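Search this site
Search
Advanced search

# Parport Snack Sorting, table set

Version notes and data card. Maintained by the Weltilau group.

## Summary

The set covers one household job: putting small packaged snacks away into a divided table-top container, and taking them out again. It holds 770 clips and 1485 labelled stills. Stills were drawn from the clips at fixed intervals and then thinned by hand to remove near-duplicates.

The work was split into two batches. The Aaltonen batch uses packets laid out singly. The Clutirberg batch starts from a mixed pile and is harder to label, as packets overlap.

## Contents

- `clips/` one file per attempt, named by batch and running number
- `stills/` extracted stills, same numbering
- `labels/items.csv` one row per visible item
- `labels/places.csv` one row per tray, basket or compartment
- `splits/` train, check and held-out lists

The held-out list contains 100 clips. Do not tune on it.

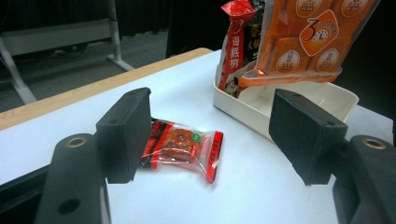
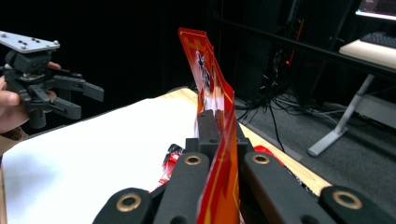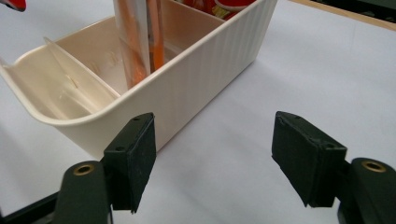 Item labels follow the outer wrapping, whatever the contents are. The permitted values are `packet`, `sleeve`, `card`, `box` and `scrap`. Where a wrapper is clear, the colour field records the printed parts first and the contents second, so the small sweet with red crimped ends on the white table top is entered as `red` / `red-brown`. Contents that cannot be named with confidence are entered as `unknown`, and the colour is still filled in. A clear sleeve of orange items standing in a compartment is one item with the value `sleeve`, and the things inside it are not labelled separately.

## Place labels

A container with inner dividers receives one row for the whole and one for each compartment that can be told apart. Compartments are numbered from the low-cut end. An item standing across a divider is assigned to the compartment holding its lower end; if the lower end is hidden, the field is left blank.

## Known problems

Red is over-represented among the wrappers. A model trained on this set alone will probably lean on colour.

Almost 50 rows in `items.csv` have a blank place field. These are being checked.

Small print on wrappers is often unreadable and has not been transcribed.

## Changes

October: place labels renumbered, two duplicate clips removed, split lists rebuilt.

Related items

Parport Cutlery Drawer, data card
Parport Snack Sorting, labelling guide
Weltilau shelf set, change log
Clutirberg batch: list of withdrawn clips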